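Report on the Visit to the Clelton Ceramics Works
Prepared for members of the Bawa Society for Household Crafts
17/06/2021

Purpose of the visit

The Society was invited to the Clelton works to learn how everyday tableware is made, from raw clay to packed order. The invitation followed correspondence begun in December, when the Society asked whether its members might see a working pottery before revising the glaze and firing sections of its handbook. A party of 34 members attended. The visit was led by Nahom Degefa, who has managed production at Clelton for nine years and who answered questions at every stage. 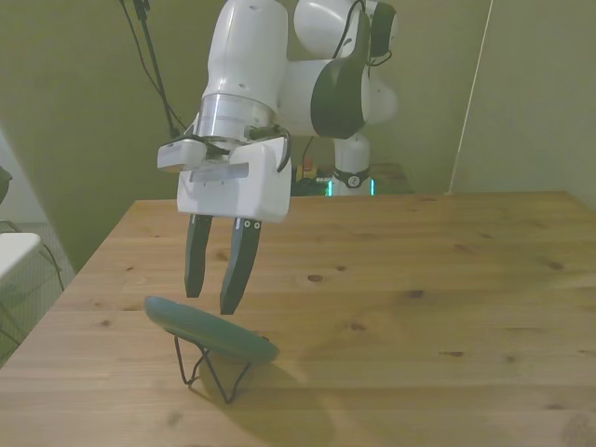

Clay preparation

The works blends its own stoneware body from two clays, one of them bought from the Siment pits and the other dug within a short drive of the site. The clays are mixed with water, sieved, and pressed into cakes. The cakes then rest in a damp store before they are passed through the pug mill. Members who work at home were interested to learn that scraps from the trimming benches go back into the mix, provided that they carry no glaze. Scraps with glaze on them are set aside and crushed for use beneath garden paths.

Forming and drying

Plates and shallow bowls are shaped on plaster molds. Mugs are cast, and their handles are attached by hand once both parts have stiffened enough to be moved. Mr. Degefa explained that most cracks found after firing begin at this point, usually where a handle is drier than the body it joins.

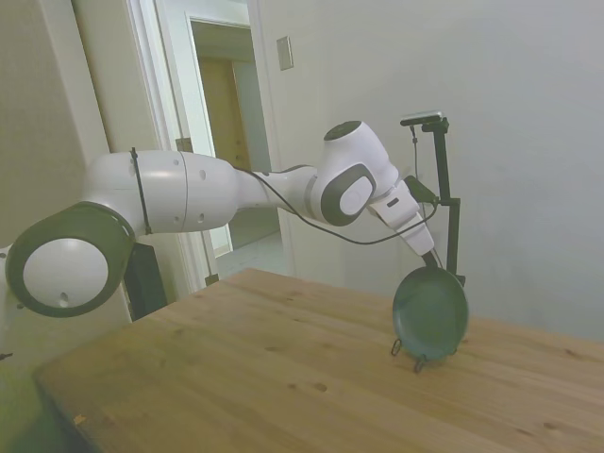

Drying is slow by design. Ware is kept under cloth for the first day and then moved to open racks, with plates turned over once so that the rims do not lift. The works tried a heated drying room some years ago and gave it up after a poor season of warped dinner plates. The room is now used for storing molds — an arrangement that several members with crowded studios noted with envy.

Glazing and firing

The standard range is sold under the name Millex and comes in 47 shapes. All of them receive the same clear glaze over a colored slip. Glaze is checked each morning for thickness, and the result is written in a bound book kept beside the tanks. Members were permitted to look through the current volume and found it a model of clear record keeping.

The works operates two kilns, both gas fired. The larger is loaded in the afternoon and fired overnight. Cooling takes longer than firing, and the door is not opened early for any order, however urgent. Questions at this stage concerned the cost of fuel, the life of the kiln shelves, and the number of seconds in a normal load.

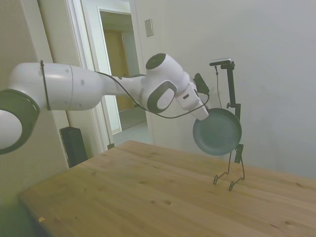
Mr. Degefa replied that seconds are sold at the gate at a reduced price and that the works has never sent them to market under another name. A pinhole on the foot of a plate does not make it a second, he added, but a pinhole on the eating surface always does. One member asked whether the same rule applied to mugs. It does, and the inside of the lip is judged most strictly of all.

Sorting and packing

Finished ware is sorted by eye and by sound. Each piece is tapped lightly, and a dull note sends it back for a closer look. The most recent monthly sheet posted in the packing room recorded 3481 pieces passed for sale. Orders are wrapped in plain paper and stood on edge in cartons, as plates packed flat are more likely to break at the bottom of the stack.
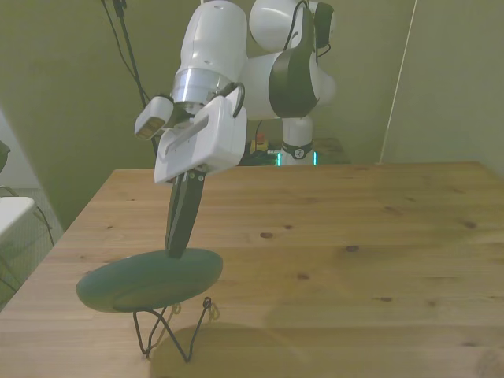 Paper is bought from a local printer as offcuts, and cartons returned by shops are used again where their corners are sound. Members also viewed a small display of older Clelton ware, including a set of brown serving dishes made for the town hall. The Society has asked for permission to draw these dishes for its handbook, and a reply is expected shortly.

Matters arising

Members who wish to buy seconds should note that the gate shop accepts cash only. Notes taken on slip recipes will be circulated once the works has checked them for accuracy. The Society records its thanks to Mr. Degefa and the staff at Clelton for their time and for the lunch provided.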